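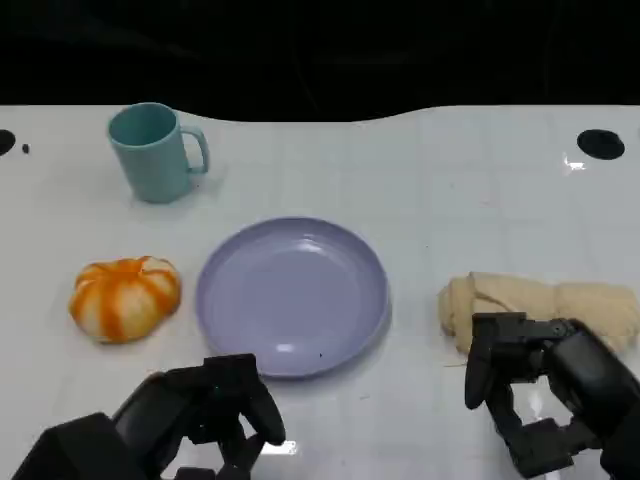 Table-setting bench, start position: mug, plate, squash, cloth.

Losent policy kit, reviewed after three weeks of crockery

Verdict up front for those who skim: buy it if you already own two arms and a grad student. If you only own the arms, wait for the next release.

Losent is a training package for two-armed manipulation. You record demonstrations by teleoperation, feed them in, and get back a policy that is meant to cope when things aren't where they were during recording. The method underneath is called staged relabelling, from a paper by Sumaiya Sivakumar and Paavo Hämäläinen. Each demonstration is chopped into short segments, every segment gets labelled with the state it ended up in, and the policy learns to reach any of those end states from wherever it happens to be. The original instruction is more or less an afterthought. Having supervised students, I found this a familiar approach to goals.

The paper's headline claim is that you can get away with far fewer demonstrations. Mahfuz Herath and I tested that at the Cundbridge lab on the task everybody tests on, tidying a table. Our props were a teal mug, a lavender plate, a cream-and-orange striped pumpkin about the right size to be annoying, and a beige cloth. The arms had to put the mug on the plate, set the pumpkin beside it and flatten the cloth. A toddler could do it, though a toddler would want the pumpkin.

Setup

The manual says an afternoon. It took us 3 days, most of the second spent on a calibration routine that fails silently and then congratulates you. The colour scheme of the dashboard is grey on slightly different grey. There is a progress bar, which I came to regard as decorative.

Recording is much better. The segmenter runs while you teleoperate and marks its cuts as you go, so you can see straight away when it has decided that a pause for a sip of coffee was a meaningful subgoal. You can delete those. We deleted plenty. Mahfuz drinks a lot of coffee.

Results

We trained on 12 demonstrations per object and compared against our old behaviour cloning baseline, which had been given the same data and no special favours. Both ran for 3,000 training steps on the same machine, which isn't many. The authors recommend more and I'd listen to them.

On the mug, Losent was plainly ahead. It approached the handle from sensible angles, and when it missed the first grasp it backed off and tried again, where the baseline would close on air and carry the air carefully over to the plate. That recovery behaviour is the best argument for the method. Missed grasps turn up in the demonstrations too, and relabelling makes use of the segments that follow them.

The plate was a draw. Flat shallow things on a glossy table are miserable for everyone, and the reflections from the overhead lights did neither policy any good. I tried dimming them and then couldn't find my pen.

The pumpkin went well until we turned it on its side, which neither policy had seen. Losent picked it up on most attempts and then put it down still on its side, evidently satisfied. Strictly speaking, nobody had labelled an upright pumpkin as better.

Then the cloth. Oh dear. The paper has a whole section on deformable objects and I'd like to visit wherever it was written. Our policy would get hold of one end, lift, consider matters, and let go. Out of 8 trials it flattened the thing properly in none, and in one it rolled it up more tightly than it had started. The end-state labels are the trouble, I suspect. A mug has a handful of places it can reasonably be, while a cloth has a new shape every time you breathe near it, and the nearest labelled shape often isn't near at all. Imogen Bramwell, who read a draft of this, thinks a better image encoder would sort it out. She may be right. She has said so of several other things, including the lab printer.

Gripes

Segment length is a single global setting. What suits a mug is far too long for fabric, and you can't mix them in one run without editing a config file that warns you not to edit it.

Exporting a policy renames it. Ours was called table_final and came back as a string of digits.

Support answered in a day and was courteous, and told me the calibration bug was known.

Would I keep it?

For rigid objects, yes, and we have. The mug policy is now our default. For laundry, napkins and anything else that flops, we've gone back to the baseline, which is also terrible but trains faster.

Posted March 11, 2025. Licence supplied by my own lab's budget, grudgingly.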